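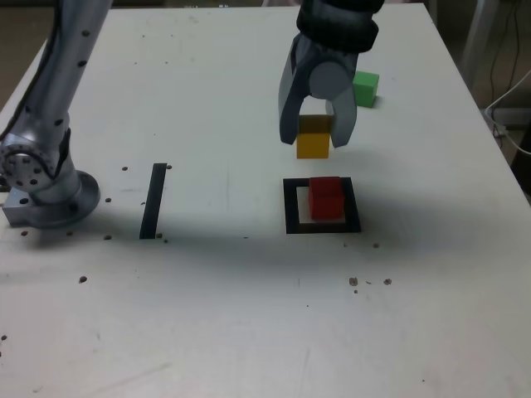

The arm and its shadow on the tabletop

How to Make a Round Robin Schedule for a Small Soccer League (With Just a Pencil)

So you've got eight teams, a gym, and a group chat full of people asking when they play. Great! You need a schedule, and the good news is that you can do the whole thing on one sheet of paper before your coffee gets cold.

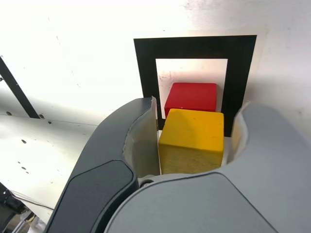 Chae-won Na

I've been making the schedule for our indoor five-a-side league in Tultulholm for a while now, and my first one was a mess. I just wrote down matchups that looked fun and kept going until the page was full. Falow played Zama three times and never played Myung at all, and I didn't notice until the Myung captain asked me (very politely!) if there was a problem between the two teams. There wasn't. I just can't keep 28 games in my head.

What I use now is called the circle method. It's old, it works for any number of teams, and you don't need software.

What you need

A pencil with a decent eraser
A sheet of paper
Small slips or sticky notes, one per team
Your list of gym times

The sticky notes are optional, but I really like them, especially the first time. Moving things around with your hands makes it click a lot faster than staring at numbers.

Step 1: Number your teams

Give every team a number from 1 to 8. Pull them out of a hat if you can, and do it in front of at least one other person. I once numbered them by myself at the kitchen table and spent the next month hearing that I'd "given" somebody an easy start.

Step 2: Lay out two rows

Put teams 1 to 4 across the top, left to right. Put 8, 7, 6 and 5 underneath, also left to right. It should look like this:

1 2 3 4
8 7 6 5

Now read straight down each column. Those are your games for round one: 1 plays 8, 2 plays 7, 3 plays 6, 4 plays 5. Write them down before you touch anything.

Step 3: Rotate everybody except team 1

Team 1 stays put in the top left corner for the entire season. Everyone else moves one spot clockwise. So 8 goes up into the second spot on top, 2 and 3 slide right, 4 drops down to the bottom row, and the rest of the bottom row slides left. You end up with:

1 8 2 3
7 6 5 4

Round two is 1 v 7, 8 v 6, 2 v 5 and 3 v 4. Write those down too.

Step 4: Keep going

Rotate again:

1 7 8 2
6 5 4 3

And again, until you have seven rounds. If you rotate one more time after round seven, you should be looking at the exact layout you started with. If you're not, a team slid the wrong way somewhere. Mine is nearly always the corner on the right, where the top row drops to the bottom (I get excited and move it two spots).

What if you have an odd number?

Add a ghost team. With seven teams you number them 1 to 7 and write BYE for number 8, and whoever lands in a column with BYE gets the night off. Everybody sits out exactly once. We ask the resting team to supply a scorekeeper, which goes over fine as long as you tell them before the season starts and not at 6:30 that evening.

Step 5: Spread out the time slots

This is the part I skipped for two seasons, and I got an earful for it. The circle method tells you who plays whom. It doesn't care about time at all, so if you always put the first column in the first slot, team 1 plays at 7:00 every single night. Team 1 thinks this is wonderful. Team 1 has kids. Everyone else has kids too!

We have two courts and two slots, 7:00 and 8:00, so each night has two early games and two late ones. I make a little grid with the teams down the side and the rounds across the top, and mark E or L in each box. Then I swap games between slots within the same night until every team has either three or four E's. Swapping inside a night never breaks the matchups, so you can fiddle as much as you want.

Seven rounds doesn't split evenly, so four of the teams get one extra late night. I keep a note of which ones and try to make it up to them the next season.

Step 6: Check it against real life

Before you send anything out, get your gym calendar and go through it night by night. Ours loses the big court to the school concert in spring, and the year I forgot, we had four teams in the lobby listening to clarinets.

Ask captains for blackout dates early, and put a limit on it. We allow one request per team. When we didn't have a limit, Hyun-seo Bang (who collects the forms for us) got a list from one captain that left him available for two games all season.

If a night has to move, move the whole round. Please don't pull one game out and promise to find a spot for it later. You'll be trying to squeeze it in during the last week, with one goalie on vacation.

A quick word about money

You can't really settle the schedule until you know how many nights you're paying for. Our gym bill comes to $926 for the season, and we charge each team $149. What's left goes to referees, balls and bibs. Seven rounds plus a playoff night is eight bookings, so ask for all eight up front, and ask if there's a spare night you can hold without paying. Our gym says yes to that if we call in August. Yours might not, but it costs nothing to ask.

Sending it out

I send the full list as plain text in the group chat and tape a printed copy by the gym door. Team names only at this point, no numbers, or people will ask what the numbers mean and you'll be explaining the circle method to a guy tying his shoes.

Then I wait 24 hours before calling it final. Somebody will spot something. Last season it was me: I'd typed Zama twice on the same night, at the same time, on different courts.

Questions I get a lot

Can I play everyone twice? Sure. Run the seven rounds, then run them again and flip who wears bibs. Re-do the early and late grid for the second half, and give the extra late night to the other four teams this time.

Does it work for bigger leagues? It does, the rows just get longer. I did one for ten teams at a summer thing and needed a bigger table for my sticky notes.

A team dropped out after round two, help! Turn them into the BYE and leave everything else exactly where it is. Take their two results out of the standings as well, and tell the captains you've done it the same day. If a new team shows up wanting to join, they can slide right into that spot, and you'll only have to find room for the two games they missed.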